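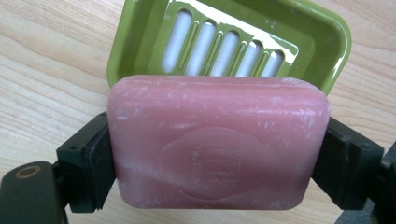 Fotografía de producto a pequeña escala, fondo de madera clara, dos flashes de mano y una cámara APS-C con un macro de 100 mm. El problema lo tengo con los relieves de poca profundidad. En una pastilla de jabón rosa mate, por ejemplo, el óvalo en relieve del centro se queda del mismo tono que el resto de la pieza y apenas se separa, mientras que las manchas blanquecinas de la parte de arriba se llevan toda la atención. He probado a subir el contraste local en el revelado, pero lo primero que crece son las manchas. Disparo a f/11, ISO 100, 1/160, con un difusor Linura delante de cada flash, uno a cada lado y a 45 grados. ¿Cambio la posición de las luces, el tamaño del difusor o las dos cosas? El encargo es para catálogo impreso y no puedo retocar pieza por pieza.

Drovora
4 de diciembre de 2020

Teun Meijer

Con dos luces simétricas a 45 grados cada una rellena la sombra que produce la otra. En un relieve de un milímetro o menos, esa sombra es toda la información de volumen que tienes. El contraste local en el revelado amplifica las diferencias de tono existentes, y en tu caso la diferencia mayor es la de color, no la de forma.

Procedimiento que uso con monedas, sellos de lacre y piezas estampadas:

Apaga uno de los flashes. Coloca el otro rasante, entre 10 y 15 grados sobre el plano de la superficie, y quítale el difusor para la primera prueba. El borde del relieve debe dar una línea clara en el lado de la luz y una oscura en el contrario. Si la sombra es demasiado dura, aleja el flash antes de volver a difundir: al alejarlo mantienes la dirección y además la caída de luz de un extremo a otro de la pieza es menor.

Como relleno, una cartulina blanca en el lado opuesto. Empieza con ella lejos y acércala hasta que la sombra conserve detalle en el histograma. El segundo flash resérvalo para el fondo.

Gira la luz alrededor de la pieza y haz una toma cada pocos grados. Un contorno ondulado responde de forma distinta en cada tramo y los tramos paralelos a la dirección de la luz desaparecen. Normalmente la mejor posición queda en diagonal, desde arriba a la izquierda. Si la luz entra desde abajo, mucha gente percibe el relieve invertido, como si estuviera hundido.

En cuanto a las manchas: la luz rasante también marca cualquier textura, así que las costras van a verse más. Si el cliente admite limpiar la superficie, límpiala. Si no lo admite, baja la luminancia de los blancos con una máscara por rango de luminosidad y sincroniza el ajuste en toda la serie. Funciona si la exposición es constante.

Vasić_foto

Yo pondría un polarizador. A mí me quitó los brillos en unas cajas lacadas y se veía todo mucho mejor. Me costó barato en Teltbridge, creo que sigue habiendo.

Teun Meijer

El polarizador actúa sobre el reflejo especular. En una superficie mate hay poco que eliminar, y si la mancha es un residuo blanco seguirá siendo blanca. En laca sí tiene sentido. Además pierdes más de un paso de luz, aunque con flash a esa distancia no es grave.

Drovora

Probado con un solo flash rasante y cartulina. El contorno se separa bien. La inscripción o el dibujo de dentro sigue sin distinguirse, supongo que por desgaste. Me quedan unas 400 referencias, así que he marcado en la mesa con cinta la posición del pie y de la cartulina y dejo la potencia en manual.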